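Vider le bac avec le bras KUKA — fiche pour les nouveaux du club

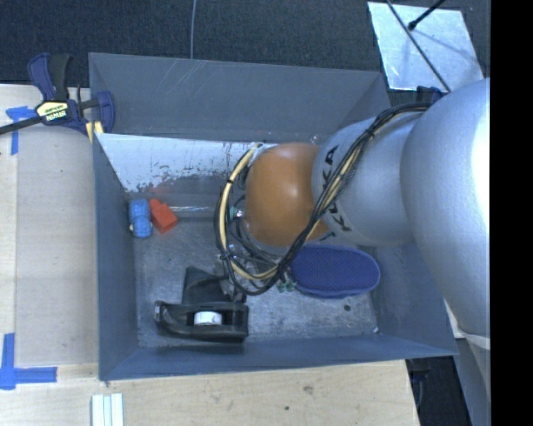

Lecture : 2 min

Fiche écrite vite fait avant le concours Urnolano de juin. À lire AVANT de toucher au pupitre.

Préparer le bac

Bac gris sur la table en bois, calé sur le scotch bleu. Serre-joint au coin, bien serré. Si le bac glisse, toutes les positions sont fausses et on recommence la calibration.

Mettre les objets en vrac. Mélanger les formes : le dévidoir de scotch noir, la semelle bleue, un truc bosselé, un truc anguleux. Pas deux fois le même arrangement. Les objets collés à la paroi sont les plus durs — en laisser au moins un.

Vérifier les câbles

Le faisceau fait une boucle au bout du bras. Tourner le poignet à la main de 90 degrés dans chaque sens, en mode manuel, vitesse mini. Rien ne doit tirer. Regarder aussi le tuyau beige et les colliers noirs, ils se desserent.

Lancer un essai

1. Tout le monde derrière la ligne. Une personne sur l'arrêt d'urgence, elle ne fait que ça.
2. Charger le programme Vosto, version du club, pas celle de la clé USB.
3. Descente lente à 100 mm au-dessus du fond. Pause. Regarder.
4. Prise, montée, dépose.
5. Raté ? 3 tentatives max sur le même objet, puis on passe au suivant.

Noter chaque essai dans le cahier, même les ratés. Surtout les ratés. Objet, position, ce qui a coincé.

Si ça touche la paroi : stop, remonter en manuel, refaire le zéro. Ne pas relancer dirctement.

Fin de séance : bras en position repos, pupitre rangé, objets dans le carton.

Dernière mise à jour : juin

Imprimer | Envoyer par e-mail

Club robotique Pimham — Contact — © Club Pimham — Haut de page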